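Borrowed Chairs and Long Tables: How a Neighborhood Supper Keeps Going
Final project report, Community and Place
Dagný Toft

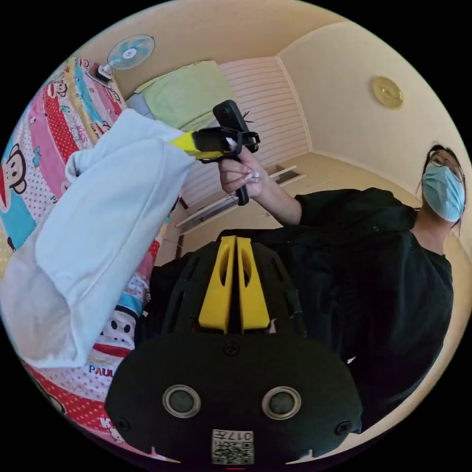 When I first told my advisor I wanted to write about a potluck, she asked very kindly whether there was enough in it for a whole term. I said I thought so, mostly because I had been eating at the Dreltevside supper since I was small enough to sit under the table, and I had never once understood how it happened. Food appeared, chairs appeared, and at the end of the night the hall was somehow swept. This report is my attempt to find out how, and I hope the reader will forgive me if I wander a bit, because the people I talked to wandered too and the best parts were usually in the wandering.

Background

Dreltevside is the strip of older houses between the creek and the Plandby road, with a population of 2,791 the last time the town put out a figure. There is one grocery store, Gavance, and one bakery, Arruda, and a hall that used to belong to the Lutheran church. The supper is held in the hall once a month except in the summer, when everyone would rather be outside. It started in October, the year the old school closed, when a few parents who used to see each other at pickup realized they weren't seeing each other anymore. I heard four versions of who had the idea. I have decided to believe all of them a little.

How I did the work

I went to 3 suppers with a notebook and spent the rest of my time in people's kitchens, which I can recommend as a research method to anyone who likes coffee. I also read the supper notebooks. These are plain spiral notebooks that sit by the hall door, and people write in what they brought so that the next month doesn't end up with nine bowls of potato salad. Between them they hold 754 entries, and I typed up every one over a very long spring break. Some are only a word ("beans"). Others go on for half a page and include the recipe, an apology for the recipe, and news of somebody's knee.

I sent out a short paper survey as well and got 50 back. A few had grease spots on them, so I know they were filled out at the right time of day.

What I found

The first thing I noticed in the notebooks was how loyal people are to their dishes. Once a person has brought something twice, it belongs to them, and the rest of the neighborhood quietly steers around it. One woman told me she has been tired of her own noodle casserole for years but couldn't possibly stop now. When I asked what would happen if she brought a salad, she looked at me as though I had suggested moving away.

Newcomers have a harder time than I expected, and I was sorry to learn it. Several wrote on the survey that they hadn't known what to bring to their first supper and had very nearly stayed home over it. Almost all of them picked up something from Arruda in the end, usually the seeded rolls, and two of them said they felt a little ashamed putting a bakery bag down next to all those covered dishes. The longtime regulars, meanwhile, told me they love the rolls and are always disappointed when there aren't any! I wish I could have put those two groups in the same kitchen.

The chairs were my favorite puzzle. The hall owns fewer than it needs, so people carry their own from home, and they don't always carry the same ones back. I visited one family whose dining set had slowly turned into somebody else's. They knew exactly whose, too, and had never brought it up, and they seemed fond of the arrangement.

Cleaning up turned out to be the least organized part of all. There is a sign-up sheet, but it has been blank for as long as anyone remembers. Whoever is still talking when the coffee runs out starts wiping tables, and the talking goes on while they do it.

What I would do differently

I would start with the newcomers next time. I spent my first weeks with people I already knew, and it made me slow to ask the questions a stranger would ask right away. I would also leave the survey at Gavance, where I might reach the neighbors who don't come to the supper at all. Their reasons are missing from this report, and I think they matter.

My typed copy of the notebooks is in a binder at the hall, on the shelf under the coat hooks. The current notebook is still by the door, with a pencil on a string.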